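Chapter 4
The Work Table and the Lined Fleece

In the first three chapters we worked with thin cotton only. Now we begin with cloth which has two sides of different nature: fleece outside, and a quilted lining inside. Such cloth is thick, it slides on itself, and it does not keep a fold so easily. For this reason the chapter starts with the table and comes to the cloth after.

After this chapter you should be able to prepare a table for thick cloth, to tell the face from the lining by hand, and to gather a lined piece without harm to the quilting.

4.1 The surface

A good work table is flat, pale and bare. On a pale wood the small dirt is easy to notice, and fleece takes every crumb from the table and holds it. Pass your palm slowly over the whole top, along the grain and then across it. The grain itself can be wavy - this is only the look of the wood, and the hand should not feel it.

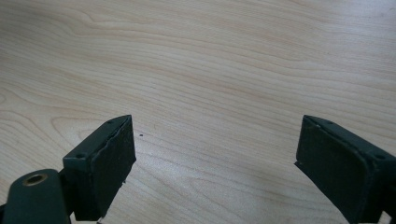

4.2 The two sides of the cloth

Fleece is soft and has a short pile. The lining is smoother, and the stitches divide it into diamonds. When a lined piece is twisted, the lining often comes outside at the narrow place, and the student may think he holds a different cloth. Look at the color and at the stitches before you decide.

In the workshops of Grusov the beginners learn this with a blanket of 88 by 112 centimeters. We keep the same size in all exercises of Part Two. The fleece should have a weight of 200 grams per square meter.

To gather the cloth, take it near the middle and turn it until a neck is formed. The neck must be firm, but do not pull the stitches. A bright face with a white lining is the best choice for learning, as in the yellow fleece below.

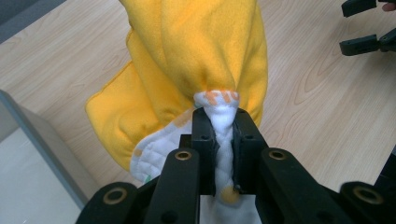
Should the blanket be stored in the twisted form?

Open it and lay it flat after the exercise. A tight twist presses the filling of the lining, and if it stays so for a long time, the marks are difficult to remove. For a pause of 20 minutes it is no problem.

4.3 Words for this chapter

Face: the side which is meant to be seen.
Neck: the narrow place of a gathered cloth.
Pile: the short fibers which stand up from the fleece.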